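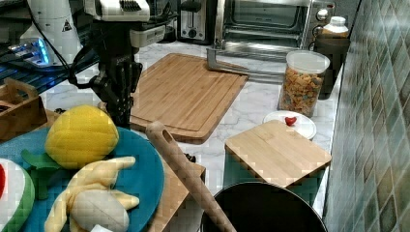

Why do people have a toaster AND a toaster oven, if they both make toast? Ewan Merrick sent us that question, and he added that his grandmother has both of them side by side, and that she gets a bit cross when anybody asks her about it.

Well, Ewan, we think it is a very good question, and it started a long conversation at our end. Once you begin to wonder about the toaster you begin to wonder about the cutting board, and then about the cereal canister, and before you know it you have been standing at the kitchen counter for half an hour and your own toast has gone cold. So let's take a slow walk along a kitchen counter together, and stop wherever there is something to stop for.

Two machines, one slice of bread

Let's start with Ewan's toaster. If you look down into the slots of a toaster (only when it is unplugged and cool, please, and never with a fork or a knife in your hand!) you will see thin wires on both sides. Some of them are there to hold the bread up straight, like a little fence. The others are the heating wires. When electricity pushes its way through those wires they get so hot that they glow orange, and the heat shines onto the bread the way sunshine lands on your face in June.

The outside of the bread dries out first. Then it gets hotter still, and the sugars and proteins in the bread start to change into new things, and those new things are brown and smell wonderful. Scientists call it the Maillard reaction, which you say like "my-YARD." You can say it at breakfast tomorrow and see what happens.

A toaster oven does the same trick in a bigger space. It has a door with a window, a rack to put the food on, and knobs on the front for choosing how hot and how long. A slice of bread can lie flat in there with cheese on top, and you should certainly never try that in an ordinary toaster, where the cheese would slide straight down to the bottom and make an awful smell. The toaster is usually quicker, and it has a lever, and pushing down the lever is a pleasure all its own. The toaster oven can manage a small pizza or a baked potato. That is why a family might want both, and we hope Ewan's grandmother feels that we have been fair to her.

The board that is really a grass

Next to the toasters there is often a cutting board, and a lot of cutting boards are made of bamboo. Now, bamboo looks like wood, and it feels like wood, and if you knock on it with your knuckles it sounds like wood too. But bamboo is a grass! It is a cousin of the grass in the park, only a much taller cousin. The giant kinds can grow up to 30 meters, and that is taller than a good many apartment buildings.

A stalk of bamboo is usually hollow, so you might wonder how anyone gets a flat board out of a tube. The stalk is split lengthwise into strips, the strips are planed smooth, and then they are glued together and pressed tight. If you look closely at a bamboo board you can often see the stripes where one strip meets the next.

Some boards have a groove cut all the way around, a bit like the moat of a castle. It is called a juice groove. When somebody slices up a ripe tomato or a piece of watermelon, the juice runs toward the edges of the board, and the groove catches it before it can get onto the counter and down the front of the cupboard and into somebody's sock.

A box that slides

A drawer is only a box without a lid - at least, until you put it in a cabinet. What makes it a drawer is the sliding, and for the sliding you need something on the sides. In old furniture it was simply wood rubbing on wood, and on a damp day the drawer would stick and you had to wiggle it and say something under your breath.

Many drawers today have metal slides instead. One part of the slide is fixed to the side of the drawer, another part is fixed inside the cabinet, and very often there are small steel balls between the two. The balls roll, and rolling is much easier than rubbing. Try it yourself: push a heavy book across the table with your hand. Then put a few marbles under it and push it again. Hold on to the book!

When a drawer comes right out, you can see the metal slide running along its side, and you can also see how tall those sides are. Tall sides are good for big spoons and dish towels and the kind of thing that would hop over a low wall.

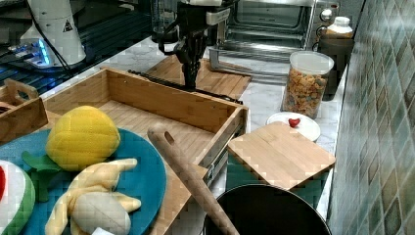 Why does a rolling pin have a hole?

Not every rolling pin has one, but if you find a long kitchen tool with a hole near the end of its handle, the hole is very likely there for hanging it up. A string goes through, or a hook, and up it goes on the wall where it can't roll off anything. Rolling pins are extremely good at rolling off things. They were made for it, poor dears, and they don't know the difference between pie dough and the edge of a table.

The roundness is what does the work. When you press down on a ball of dough with your hands you make dents in it. When you roll a long round pin over it, the push is spread out in a line, and the line moves along, so the dough gets thinner a little at a time and ends up nice and even. Sprinkle some flour first, and turn the dough a little between rolls, and ask a grown-up to let you do the last bit all by yourself.

The canister and the crunch

Cereal is crunchy when it is dry. It stays crunchy only as long as it stays dry, and the trouble is that there is always some water in the air, even when you can't see it or feel it. Leave a bowl of cereal out for a day or two in a steamy kitchen and it will quietly drink up that water and turn chewy. A canister with a snug lid keeps most of the damp air outside.

A clear canister has another good point: you can see what is in it, and how much is left, and whether your brother has been there before you. Other canisters are made of pottery or painted metal and you can't see in at all, so people put a label on the front, or they simply remember that the sugar is in the pink one. Sugar likes a lid as well. When it gets damp the grains stick to each other, and then you have a lump.

You can test all of it at home with a little experiment. Put a handful of cereal in a jar with the lid screwed on, and another handful in an open bowl beside it. Wait for two days. Close your eyes, have somebody hand you a piece from each, and try to tell which is which by the crunch.

Little squares on the wall

Behind the counter there is often a strip of wall with tiles on it, and it has a fine name: the backsplash. Cooking is a splashy business. Tomato sauce pops, dishwater jumps, and somebody always shakes the salad a bit too hard. Painted walls can soak up spots like that, but glazed tiles have a smooth, glassy skin, and you can wipe them clean with a damp cloth.

When the tiles are very small and fitted together into a bigger surface we call it a mosaic. A mosaic can make a picture, of a fish or a ship perhaps, or it can just be a jumble of colors that go well together, like greens from pale to dark. Nobody has to stick small tiles up one by one, by the way, unless they want to. Plenty of them come from the shop already fixed to a sheet of mesh, and a whole sheet goes up at once. The thin lines in between are filled with grout, a kind of paste that dries hard.

And then there is the counter itself. White marble has gray lines wandering through it, and we call those lines veins, although nothing flows in them. Marble began as limestone deep in the ground, and heat and squeezing changed it. The veins come from other minerals that were mixed in. Some counters are real marble and others only have a marble pattern, and it can be quite hard to tell them apart by looking.

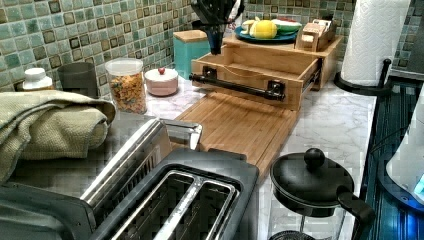 Hartmut Hellwig thinks we should have begun with the handles. He wrote to us after our last kitchen page and said that a drawer handle is a thing you touch every day and never once thank.

We do see what he means. Handles come as knobs and rings and bars, and there are some that look just like a piece of pipe from a factory, with a round plate at each end to hold them on. Those round plates are called flanges. A flange spreads the pull over a wider patch of the drawer front, so that when you tug hard (and hungry people do tug hard) the strain isn't all in one little spot. A long bar has room for your whole hand, or for a towel, if you are short of hooks.

So, Hartmut, thank you, and thank you to all your handles.

If you have a question about something in your own kitchen, ask a grown-up to help you send it in. Tell us what the thing looks like and where it lives, and put in a drawing if you feel like it. We have 69 letters in the basket already, and the next one we are going to open is about why the freezer hums.

Filed under: Around the House, How Things Work, Readers Ask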